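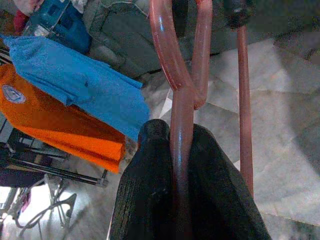

Wrist view, holding a thin painted rod with clothing to the left.

Histari

Grasp-state estimation and arm arbitration for two-arm garment work. Histari reads the head and wrist streams, decides what each gripper is holding, and publishes that to the planner. It does not plan or command motion. Motion is handled by Bidel, which lives in its own repository.

Status

Used daily on the Rotudholm cell. The message format is frozen until June. The config format is not.

Layout

histari/sync: pairs head and wrist frames
histari/state: per-gripper grasp state
histari/arbiter: decides which arm may enter shared space
histari/replay: offline playback of recorded episodes
conf/: one file per cell
tests/data/: short clips, pulled separately

Install

Python 3.10 or later. Clone, create an environment, then:

pip install -e .
histari-fetch tests

The fetch step needs a read token. Ask Imani Dvorak.

Running

histari run --cell rotudholm
histari replay path/to/episode --speed 1.0

Replay at speeds above 1.0 drops frames silently if the disk is slow. Check the counter in the last log line before comparing results.

Grasp state

Each gripper is in one of 5 states: open, closing, held, slipping, lost. Transitions depend on finger position, motor current and the wrist image. The image has the last word between held and slipping. Thin rigid objects are the hard case. A rod between the fingers leaves the finger position close to fully closed, and current alone does not separate it from an empty grasp. Set thin_object: true in the cell config to lower the position threshold. This costs some false "held" reports on single layers of cloth.

Each state message carries the gripper side, the state, a confidence from 0 to 1, and the time stamp of the wrist frame it was computed from. Consumers should use that stamp and ignore arrival time.

Arbitration

Both arms share the volume between the robot and the work surface. The arbiter grants that volume to one arm at a time, with one exception: if both grippers report held and neither path crosses the center plane, both may move.

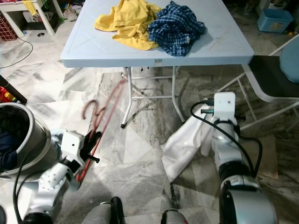

The center plane is fixed to the robot body and does not follow the table. If the table is moved, recheck the keep-out box in conf/ before starting a run. Hanging cloth is modeled as a vertical slab below the gripper, with its length taken from the head camera. A long thin item held at one end is not modeled well by the slab, and fast wrist motion blurs it enough that the length estimate fails. In that case the arbiter falls back to max_hang from the config.

Test set

The replay set has 685 episodes, sorted into 8 folders by item type. Labels are grasp-state transitions only, marked by hand from the wrist stream. Milagros Buenaventura wrote the labeling guide (docs/labels.txt). Episodes recorded before the Chien sync change have head frames that lag the wrist by up to 3 frames. They are tagged old_sync and left out of the default split.

Known problems

Bright floor reflections wash out the wrist image. Exposure lock helps but has to be set per cell.

The state node reports held for a few frames after a drop if the cloth stays in the wrist view.

Two garments of similar color touching on the table are often segmented as one. The planner should not rely on the item count.

histari replay ignores thin_object when the episode carries its own config. Pass --force-conf to override.

Changes

Open a branch, run the replay tests on the default split, and attach the summary file. Changes to the arbiter need a review from Imani. Merges happen on Tuesday.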